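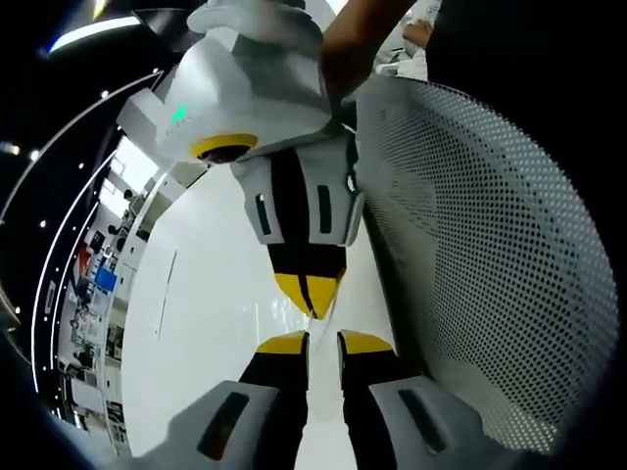

Photo: Urkley Hall website

Hiring the Hall: Your Questions Answered

We get a lot of lovely messages through the website and quite a few of them ask the same things, so we have gathered the answers on one page. Do have a read before you write in, and if your question isn't covered, please still write in! We would much sooner hear from you early than find you puzzled on the doorstep with a boot full of sandwiches.

How many people can I invite?

The main hall takes 90 seated at tables. If you are having chairs in rows for a talk or a concert it is still 90, I'm afraid, as that is the figure on our fire certificate and babies in arms do count towards it. The Landry Room, at the back, is much cosier and suits a small meeting or a children's tea.

When can we get in to set up?

Your booking starts at the time on your form, so please allow for setting up and clearing away when you choose your hours. People nearly always underestimate the clearing away (we have done it ourselves, more than once). Mornings start at 9 and the hall needs to be locked by 11 at night, with music off half an hour before that.

Is there a kitchen?

There is, and it's a good one. You'll have the cooker, the big fridge, the urn and enough white crockery for a full hall. Tea towels are not provided, so do bring a few more than you think you'll want. The urn takes a good while to come to the boil, and it's best switched on as soon as you arrive.

Where do we park?

There is a small car park beside the hall, entered from Skatton Lane, with 2 spaces by the ramp kept for blue badge holders. When it fills up, most visitors use the lay-by on the Budness road and walk back along the footpath, which is pleasant enough in daylight but rather dark in winter, so a torch is a good idea. Please don't park across the farm gate, even for a minute.

Can I bring a bouncy castle?

Yes, a small one, in the main hall only, and we'll need to see a copy of the hire firm's insurance first. The ceiling is lower than it looks at the stage end.

Do you charge a deposit?

We do, and it goes back to you within a fortnight so long as the hall is left as you found it. Regular groups pay it once, in September, and it carries over for the year.

May we decorate?

Please do! There are hooks along the picture rail for bunting and balloons. We only ask for no tape on the painted walls and no confetti, indoors or out.

What if I need to cancel?

Let us know as soon as you can. With a month's notice we return everything you have paid. Nearer the day we keep the deposit, unless another group is able to take the slot.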